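Wired connection in upstairs office keeps dropping to slow speed

Posted by celbridge_attic, 5/3/25

Hi all, hoping somebody can point me in the right direction. We moved my desk up to the attic room in January and I ran a long cable up from the router in the hallway, along the baseboard and up the stairs. For the first couple of months it was great! I was getting 220 down on the speed test, pretty much what we pay for. Now I'll be in the middle of a call and everything goes to mush, and when I check the connection it says 100 instead of 1000. If I unplug it and plug it back in, it's fine again, sometimes for an hour and sometimes for the whole day.

The router is a Halletti, the one the provider sends out, and there's a little Modus switch under my desk because I have the printer and the work laptop both wired. I've restarted everything more times than I can count. Wi-Fi up here is useless (thick walls, old house), so going wireless isn't much of an option. Do I need a new router or what?

3 replies

Posted by khan_on_the_hill

Please don't buy a router yet! Dropping from 1000 to 100 is nearly always the cable or one of the ends. Gigabit needs all four pairs of wires inside the cable and 100 only needs two, so if one wire is making bad contact the two boxes quietly agree to go slower. The fact that replugging fixes it makes me even more suspicious of a plug.
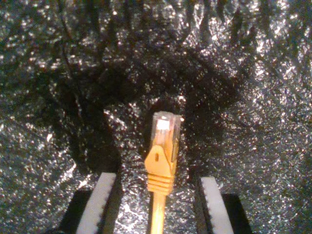 So the first thing I'd do is carry the laptop down to the hallway and connect it straight to the router with a short cable you trust. Leave it there for an afternoon if you can stand it. If it holds 1000 down there, the router is off the hook. Then go back up and plug the long cable right into the laptop, skipping the switch. If it still drops, it's the long run, and I'd look hard at the spot where it turns onto the stairs. I had one pinched under a carpet strip that did exactly this, and it drove me nuts for weeks before I pulled the strip up.

Also check that the little clip on each plug still clicks. Mine had snapped off at one end and the plug would creep out whenever I moved my chair.

Posted by dialtone_dad

Router. Had the same thing, got a new one, never looked back.

Posted by mossyporch

I'd go with khan's way of doing it. One thing to add, if it does end up being the long cable, measure before you order. I bought 30 feet thinking that was plenty and came up short at the top step. And get a solid round one for the stairs, the flat kind I had got chewed up by the vacuum. Mine cost 20 bucks and it's been fine ever since.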